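Ticket: Margin call fires on closed silver position
Product: Fukero Desktop, futures module
Data feed: Omov metals, delayed and live
Status: Resolved, pending release
Priority: High

Reported by desk at Nikolaidis, 08:10
Account held 70 lots of December silver, all closed before the overnight session. At the open the platform raised a margin call against the full 70. Positions tab shows zero. Margin tab shows 70. Logging out and back in changes nothing.

Support, 08:35
Reproduced on the test account with 100 lots of silver. Gold and copper close out normally. Please send the session log and confirm whether the live or delayed feed was selected when the position was closed.

Nikolaidis desk, 08:52
Live at the time of the trade, switched to delayed afterward. Log attached. The contract was rolled from September earlier in the month, if that matters.

Support, 09:40
It does. The log has the closing fill booked under the old contract ID. The positions tab nets by symbol, so it comes out flat. The margin tab nets by contract ID, so the long stays open there and gets marked at each settlement price. A $1000 rise in the initial requirement overnight pushed the phantom position over the limit.

Workaround: Tools, Ledger, Rebuild by symbol. Run it with the order book closed. Do not place an offsetting trade. That would open a real short.

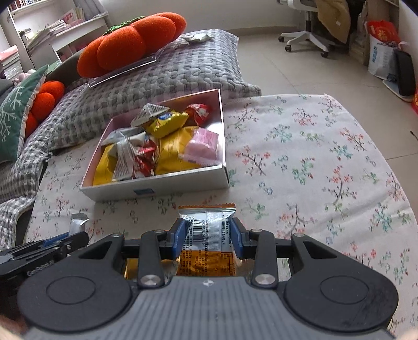

Nikolaidis desk, 10:15
Rebuild finished and the margin call cleared. The realized loss on the statement is still off by $200 — same account, same contract. Is that a separate problem, or will it correct at settlement?

Support, 10:30
Same cause. The statement is cached from before the rebuild and will refresh after the afternoon settlement run. If the $200 is still there at 15:00, reopen this ticket and attach the new statement.

Wunurska clearing bridge, automated note, 14:20
Settlement file accepted. No breaks on account.

Support, 15:05
Statement matches the ledger. Fix to contract ID mapping on rolled positions is scheduled for the October build. Until then, run the rebuild after every roll.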